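How to compare two sets of gripper pads before you believe the spec sheet
Posted by Aníbal Azevedo, 03/02/2024

Every pad vendor claims "high grip on varied objects." Sostia says it, Carvalho says it, and neither tells you what the objects were. I run my own test on hand-held grippers now, and it takes an afternoon.

What you need
Two grippers with the same linkage, one set of pads each, a box with the top open, and a bag of something small and awkward. Wrapped lollipops are good. The head is round, the wrapping slides over the candy, and the stick swings when you move.

Step 1. Clean the pads
Wipe both sets with alcohol and let them dry. I skipped this once and spent a week blaming Carvalho for what was probably hand grease.

Step 2. Set the jaw travel
Close each gripper fully and check that the controller reads the same value. Mine should read 1523 closed. If one is off, fix it before you pick up anything. The Civotus calibration tool will say "OK" even when it isn't, so look at the number yourself.

Step 3. Pick by the head
Grab across the widest part, lift over the rim of the box, hold for 5 seconds, release inside. Do one hand at a time first, then both together.
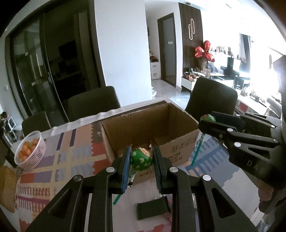 Do it again with the grip lower, where the wrapping is twisted. Ribbed pads are supposed to do better there. I'm not convinced, and I'd want to see a lot more trials before paying extra for ribs.

Step 4. Write down the bad ones
Log a slip, a rotation and a drop as separate things. A pick that turned in the jaws and still made it into the box should not go down as clean, although that is how most demo videos would score it.

Step 5. Swap the pads and repeat
Move each set to the other gripper. If the "better" pads stop being better, you were measuring the gripper. On my last round in Nirnden I logged 682 picks and the gap between brands almost vanished after the swap.

Replace the pads if the ribs look rounded, and start the count over when you do.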